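Run 82 failed at the same place as run 81. Yazzie wrote the figure in the log, initialled it and reset the arm.

The Lindgren fingers had been on the wrist since September. The Pevomley pair was still in its box on the shelf, with the invoice taped to the lid. Haverford wanted both sets put through 200 cycles before she signed for either, and she wanted the same basket, the same item and the same approach height for each.

"It slips on the lift," Yazzie said.

"How far into the lift?"

"760 milliseconds after close. Every time."

Haverford read back through the column. She had a habit of pressing her thumbnail under each line. "Then it isn't the fingers. Fingers are never that regular."
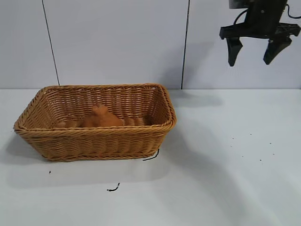
He opened the controller settings. The grip force was held in a table, and the table had been copied across from the rig at Drirnside by Castellanos, who had left the firm in spring. One row set the force to zero for a single step. The comment beside it said: temporary, ask Sarita.

"Who's Sarita?" Yazzie asked.

"Mishra. Before your time."

"Is she still reachable?"

"She's in Jurnell, I believe. She doesn't answer questions about the arm."

He put the cursor on the row and left it there. The fan in the cabinet changed pitch and settled.

"Delete it," Haverford said, "and start the count again from one."

"All 82?"

"They were a test of Castellanos."

He deleted the row, saved the table under a new name and ruled a line across the page. Under it he wrote December 8, 2023, then the numeral 1, and pressed start.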